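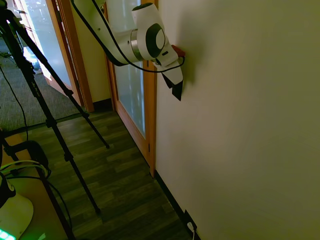
Project Reports, Volume 8, page 48

Borrowed light in an inner hallway: walls, doors and floor at Andwood
Edeltraud Fankhauser
Submitted 28 July 2026

1. Purpose
The hallway at Andwood has two doors with frosted glass panels and pale walls above a dark baseboard. The project asked how much daylight reaches the foot of the wall beside the first door, and whether the finish of the wall or the finish of the floor has the greater effect on it. The work forms part of the Trandcombe module on small interiors.

2. Surfaces
The wall is cream and plain. The baseboard is black, and a black outlet plate sits low on the wall next to it. The floor is a dark brown wood-grain laminate laid in long planks. Past the doorway on the left the floor changes to grey patterned carpet. The door frames are wooden, in an orange-brown tone, and the frosted glass passes a pale, slightly blue light.

These surfaces were grouped by tone before any readings were taken. The wall was classed as light, the carpet as medium, and the laminate and baseboard as dark. The glass was treated as a source and left out of the grouping.

3. Method
Readings were taken with a Pundska hand meter at eight points along the wall, first at shoulder height and then just above the baseboard. Each set was repeated with the far door open and with it closed. Ceiling lights were off throughout. A first trial in February had used the lights, and its results were discarded.

The meter has two ranges, with upper limits of 1000 and 2000 lux. The lower range was used for the whole series — switching between them had caused small steps in the trial data. 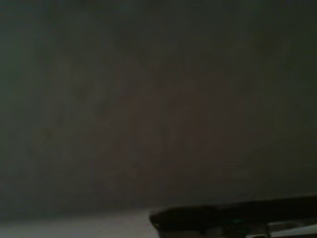
4. Results
Opening the far door raised every reading at shoulder height. The readings above the baseboard rose as well, but by less, and the difference between the two heights became wider. With the door closed the two sets lay close together.

The point beside the outlet gave the least steady values. The meter had to be tilted there to clear the plug and cord, and the angle was hard to repeat. This point was kept in the series but given no weight in the comparison.

A strip of white Mangundap card was then laid on the planks along the baseboard and the low readings were taken again. They rose at all points. A second card fixed to the wall made little difference, the wall being light already.

5. Discussion
The floor finish has the greater effect at low level. A paler floor would help more than repainting the wall, although the card is smoother than any likely floor covering and the gain would be smaller in use. A pale baseboard was not tested. The carpet beyond the doorway was also left out, and its share of the reflected light remains unknown.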